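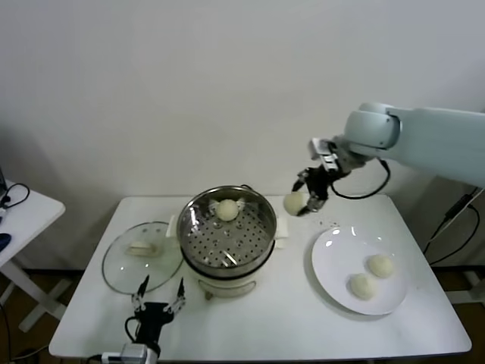
Steamed buns, electric steamer, glass lid off.

1/ Notes on the Briltside chamber music competition, string quartet section. Three rounds, one set work in each. The jury scores each round separately and the marks are not carried forward.

2/ The set work for round two is Ogola, by Mwanahawa Athumani. It is a single movement for quartet, mostly in harmonics, with the cello tuned down a tone.

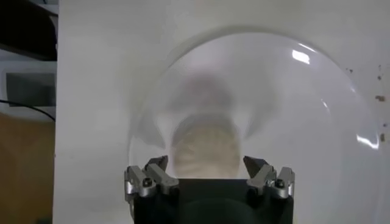 Briltside, 2022-01-05

3/ Parts are now available from Trundia. The viola part has a corrected page turn at bar 200 – the earlier printing left three beats of rest for it. Check which one you have.

4/ Metronome marks in the score are maximums. The composer's preface says so, and the jury has been sent a copy.

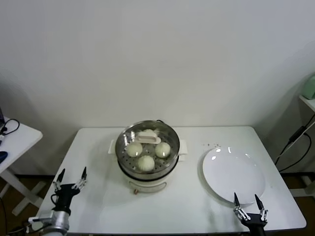 5/ The final is in August with the Skalero hall's seating reconfigured, players in the centre. Projection to the rear rows will favour the cello, so rehearse the balance with the lower strings held back.

6/ Recordings for the preliminary round must be unedited within movements. Cuts between movements are fine.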